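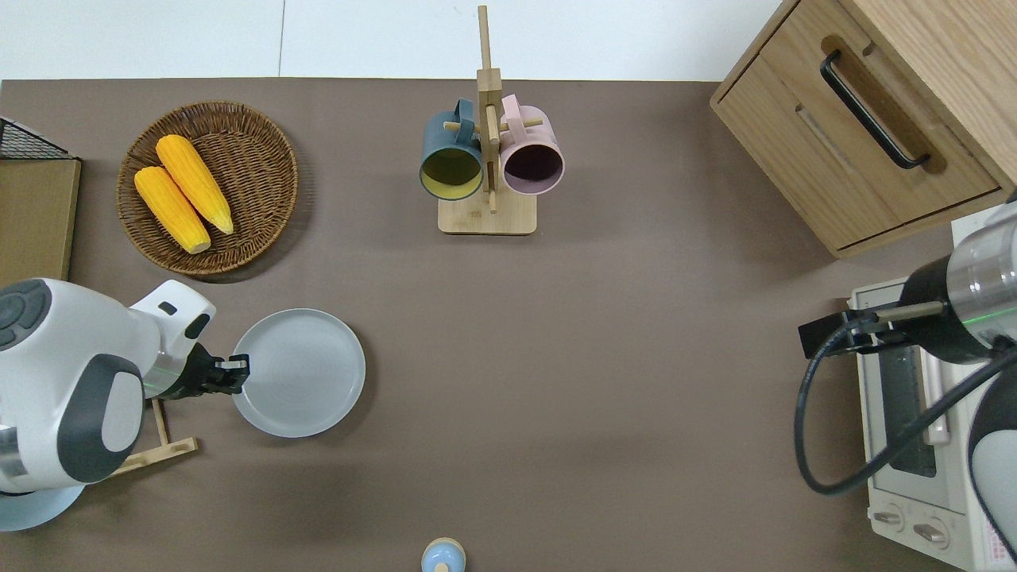 Two arms at a table set out with a plate, a wicker basket and a mug tree.

Household chore robots

A household chore robot is a machine meant to do ordinary jobs in the home, such as putting away dishes, laying a table, folding clothes or heating food. The term is normally used for machines that handle several kinds of object, and leaves out single-job appliances such as the dishwasher or the robot vacuum cleaner. The same methods are used for small jobs on the shop floor, including sorting parts and packing mixed boxes, and the two fields share much of their equipment.

As of 2020 no machine of this kind does a full round of household work without help. Single tasks can be done in a fixed setting, often slowly.

Background

Arms have worked in factories for decades, mostly in places where every part arrives in the same position. A welding arm repeats one path all day and has no need to know what is in front of it. Kitchens differ in almost every way. Cups are left where people put them down, drawers stick, and the same shelf may hold a glass, a tin and a packet of flour.

Interest in home use grew as arms became lighter and safer to stand beside, and as software for recognising objects improved. Many groups now work with a pair of arms fixed to a table, leaving aside the separate problem of moving from room to room.

Typical tasks

Test tasks are chosen from daily life and are usually short. Common ones are hanging a mug on a peg, moving a plate to a rack, opening a drawer by its handle, and putting food in or taking it out of a basket. Toaster ovens are popular because they combine a door, a handle and knobs in a small space.

A mug is harder than it looks to a person. The handle has to meet the peg at the right angle, and the gripper must let go without pulling the mug off again. Plates are thin and lie close to the table, so that a two-fingered gripper has to take them by the rim. Vegetables vary in size and tend to roll.

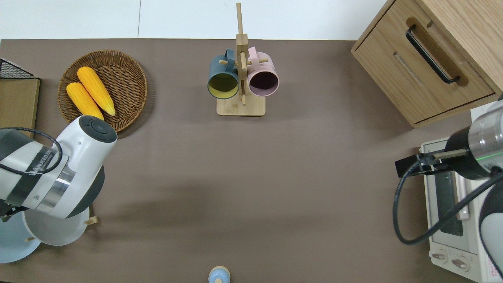
Tasks that need both arms form a group of their own. One arm may hold a box still while the other lifts the lid, or one may pass an object across to the other when it is out of reach. The arms must also keep clear of each other, and a plan that suits one can block the other. Cables are a further nuisance, as they can catch on handles or sweep light objects aside.

Methods

Three approaches are in use, often mixed. In the oldest, an engineer writes out each movement by hand. The result is dependable until something on the table is moved. In the second, the machine finds the objects with a camera, works out their positions and plans a path to them. In the third, a person guides the arms through the task many times and a program learns to copy what was done.

The Tallier trials used the third approach. The set recorded there held 929 guided attempts, of which 187 involved a mug and 167 involved a plate. Imad Farah, who ran the trials, wrote that the attempts in which the person made a mistake and put it right were more useful to him than the clean ones.

Limits

The main difficulty is change. A program that hangs one mug well may fail with a taller mug, a different peg or a lamp moved to the other side of the room. Shiny, clear and dark objects are hard for many depth cameras to measure. Soft things such as cloth and bread change shape when held.

Speed is another limit. A person clears a small table in a minute or two, and a machine may take that long over a single cup. Cost also counts against home use. A pair of arms with grippers is priced for laboratories and factories, and needs a firm base, a power supply and someone able to restart it.

Shop-floor use

Progress has been quicker in workshops and warehouses, where the range of objects is smaller and the lighting can be controlled. The Arton packing cell, often cited in this connection, handled more than 900 items in one shift, with a worker on hand to deal with dropped or jammed pieces. The Pathirana line took a different course and gave the machine only the heaviest trays, leaving mixed goods to staff.

Measuring results

There is no agreed test. Some groups report the share of attempts that end well, others the time taken or the number of times a person had to step in. Results from different places are hard to compare, as a rack or a drawer that suits one gripper may not suit another. The Prutlow task list, drawn up in February, asks that the furniture and crockery be named along with the score, and that failed attempts be kept in the record.

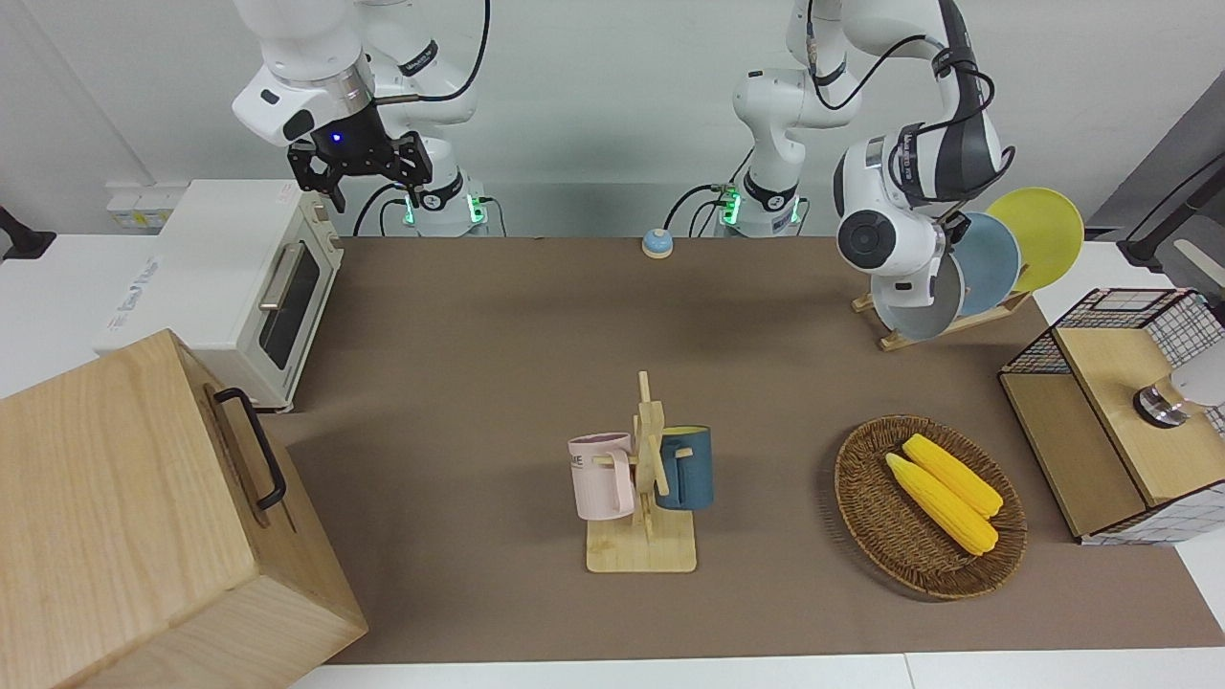 Prutlow, May 4, 2020

The current version of the task list covers table and counter work only. Floor cleaning, laundry and bed-making are left out, as are jobs that use running water or a sharp knife. Putting plates in a rack and hanging mugs are both classed as basic tasks. Loading an oven is classed as a combined task and is scored in stages, with the door counted separately from the food.

See also: Robot gripper; Domestic appliance; Warehouse automation; Learning from demonstration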